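Newsletter signup: get the weekly thread digest in your inbox. [Subscribe] [No thanks]

Fruit sorting demos — how much variety is enough?

kventer_bench
Trying to get a two-arm policy to move fruit on and off a plate. 30 demos so far, all on the same tablecloth, all hand-held grippers. Policy grabs the oranges fine, gets weird with green apples. More demos or more backgrounds? Need to decide before Monday.

tralexfan
More backgrounds. Thirty on one cloth and it learns the cloth. Esp that cloth, it has fruit printed on it.

jodum_k
Disagree. Printed fruit is good, its a free hard negative. I'd keep the cloth and change where the plate sits. Post some views?

kventer_bench
ok two from the set

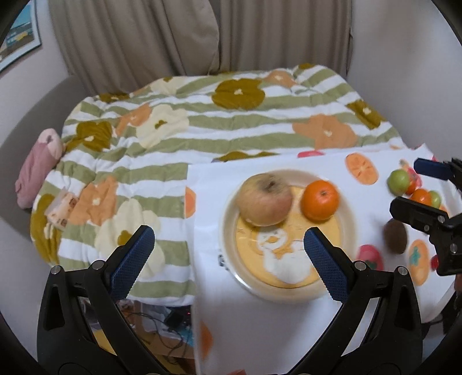
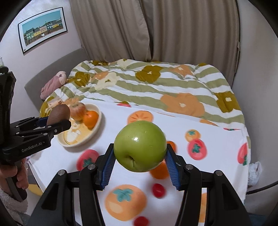 Apple and orange on the plate in both, green apple in the grip in the second.

tralexfan
Do I have to throw out demos where I drop the fruit?

jodum_k
Keep the ones where you pick it back up and finish, cut the ones that just end with fruit on the floor. Recoveries are worth having if theres enough of them. Tag them seperately so you can train with and without.

tralexfan
Fair. Still think one cloth is a mistake tho. We ran 24 on one table at my last place and moving to a bare desk killed it.

dang_rig
Was that the cloth or the lighting? We had the same thing with the Viseo set and it was the window.

tralexfan
could be lighting. never checked

kventer_bench
Gonna do 30 more — same cloth, plate moved every time, then 2 short batches on a plain table. Will report back if the green apples get better.

jodum_k
mix the grip angles too. stem up, stem down, sideways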